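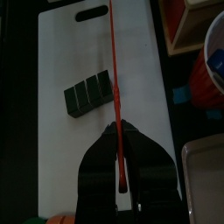
The white board, the black blocks and the red stick. The cup stands off to the right.

14 shares · 2 comments

The maker behind Plurko has run a table-setting workshop in Wallau for seven years and still can't say what it is for. "People ask if it's a game," she says. "I tell them to sit down and find out. Most of them sit down."

The rules fit on a postcard. Everyone gets a board and a handful of oddments, and has 29 minutes to arrange them so that a stranger would think it was deliberate. Blocks in a row are popular. "Everybody lines things up. Accountants, toddlers, my mother. Leave a gap and they fidget."

She buys most of the bits from house clearances and keeps them in 59 biscuit tins, which her husband has asked about.

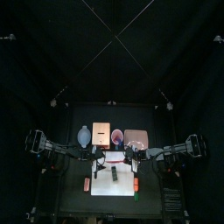 On leaving things alone

Does she tidy up at home? "God, no." The hardest part to teach, she says, is stopping. One regular at the Hoditura evenings moved the same cup for nearly an hour, then went home cross. He came back the next month with his own cup.

A second set, Semaan, is due in October. It has fewer pieces. "I got tired of carrying them."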